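Radiotherapy Bunker 2 – Pre-Treatment Safety Check
Masar Oncology Centre, Flallumden
August 29, 2019
Checked by: Nyokabi Waweru

Door interlock – pass. Beam stops on opening.
Emergency stops – pass, both sides of couch.
Output constancy, 600 MU/min – within 2%.
Lasers – left lateral off by 2 mm. Adjusted and rechecked.
Intercom – fail. Static on patient side; Brarnitz to replace the speaker.

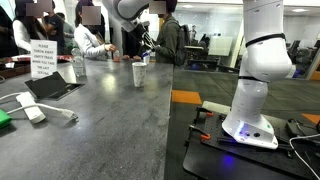 Room temperature – 18 °C, low for patients in gowns. Heating to be reset.
Spill kit – seal intact.

Comment, G. Politis: no treatments until the intercom is signed off.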